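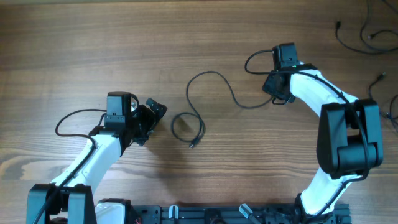
Two weeks of the Skunel grippers against the Zindgate ones, on a pair of arms, same table, same task. Thread, because three people have asked me which to buy and I am tired of typing it out.

The task is cables. Pick one up off a wood tabletop, plug end first, bring it to the other hand. Everyone's demo reel is foam cubes and soda cans. My actual work is cables, and a cable does not care about your payload number.

Skunel's page says "handles deformable objects." It doesn't say which ones. I wrote to ask and got a PDF about fruit.

Method, such as it is: 16 starting layouts, both grippers, 10 tries each per layout. Melquiades Sandoval laid the cables out so I couldn't set up the easy ones for my favorite. He's meaner than me about it -- lots of small coils where the strand crosses itself.

Skunel: good on the straight runs, bad on coils. The fingertips are wide enough that you go in for one strand and come up with two. Sometimes it looks like a win until the second arm pulls.

Zindgate: narrower tips, gets into the coil, then lets the plug rotate in the grasp. You have the thing, but pointing the wrong way. For a handoff that's a miss and I scored it as one. Their sales guy would not have.

Swapping pads helped both of them more than swapping grippers did. That should annoy everybody who paid for the expensive one. It annoys me, I paid for it.

Controller: ran everything on Puro first, then repeated two layouts on Alemayehu. People keep telling me Alemayehu is "way smoother." It's smoother to watch. The misses were in the same places. I'd want a lot more than two layouts before I said anything stronger, and so should the people saying it.

One thing I didn't plan to test: the arms' own cables. With the wrist rolled far over, the loop off the housing swings wide and starts pushing the wrist around near the end of its travel. Small, but you're trying to hit a plug. Check how yours is routed before you blame the gripper.

Cengiz Yüksel asked about force sensing. Neither has it in any form I'd trust. Both report motor current and call it force. On a thin cable the reading barely leaves the noise.

So which one? If your cables lie flat and straight, Skunel. If they don't, Zindgate with softer pads, and plan on a regrasp. If somebody shows you a video of either one doing coils cleanly, ask how many takes.

Raw scores go up once Britta Brandes has checked my spreadsheet. She already found a row I'd entered twice.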